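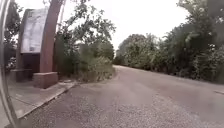 Protley Opens Its Outdoor Robot Program to Visitors in Sundthorpe

SUNDTHORPE, January 1, 2018 -- Protley, a developer of mobile robots for outdoor work, today announced that it will continue its open days in Sundthorpe after a first visit which brought 167 guests to the company's test route in November.

Guests of the open day could follow the Simomari robot while it traveled on public ground. The robot is made for the inspection of sidewalks, curbs and road edges, and the company has chosen to demonstrate it outdoors and not in a hall. The route has a paved sidewalk with a raised curb, a road with a coarse surface, and trees and bushes growing close to the roadway.

"Many of our visitors had seen a robot only on a smooth floor before," said Ekua Bonsu, head of field testing at Protley. "We wanted them to see the ordinary street, with leaves and curbs, and to ask us any question they like. Some of the questions were quite difficult, and we have written them down."

The visitors walked in groups of 30 at most. Each group received a short safety talk, followed the robot along the route, and then looked at the recorded camera views together with the engineers. The most discussed point was how the robot should find the border of the road where it has no painted markings and the grass grows over the edge.

The navigation software for Simomari was developed with Uddin, a partner company of Protley. Its project manager, Farzana Khondokar, presented the software to the guests.

"The curb is a good line for the robot, but on the other side there is often only vegetation," said Khondokar. "It changes with every season, so we must drive the same route again and again -- in total we have 1276 recorded runs now."

The next open day will be held in spring. Participation is free of charge, and registration is necessary. Schools and road maintenance departments may request a separate visit by writing to the Protley visitor office in Sundthorpe.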